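Notebook, October, entry 203
Bench surface, room 2, Gallbridge

Resumed 9:40. Purpose of this entry is to record the condition of the white table before the Trostamia samples go on it. Eckhard Kleinschmidt wants a baseline so that later marks can be assigned to a date.

Cleaning: Amato neutral cleaner, diluted per the sheet, two passes front to back, then plain water. Lint-free cloth, folded, fresh face for each pass. No abrasive pad. The old pad is what dulled the Zallside bench and it should stay in the sink cupboard.

Drying time allowed: 70 min with the door shut. Overhead lights on, blind down.

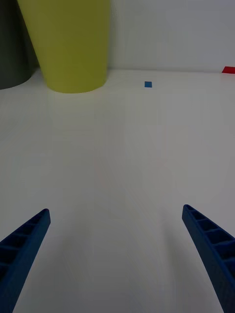 Tabletop, looking toward the wall.

Surface reads as matte and very light, white going to gray. No seams, grain or markings visible over the part shown. Slightly brighter near the center, with a faint cool tint farther back. I would not read the tint as a stain – gradual shading of that kind could be lighting, and a color check against the reference card is still to do. Soft shadows toward the near side, again no defined edge.

Back line of the table against the white wall looks straight. Eckhard asked whether the joint should be sealed before we start. My view is no: sealant picks up dust and we would be cleaning that instead. Left open for now.

Gloss meter not used, battery flat. Replacement requested, order 857. Until it arrives, compare by eye only and say so in the entry.

To do:
– reference card check, same lights, blind down
– tape test, one strip near the back, one near the front
– copy the dilution sheet into the binder; the one on the door is unreadable

Samples stay in their trays until the tape test is signed off. Stopped 11:25.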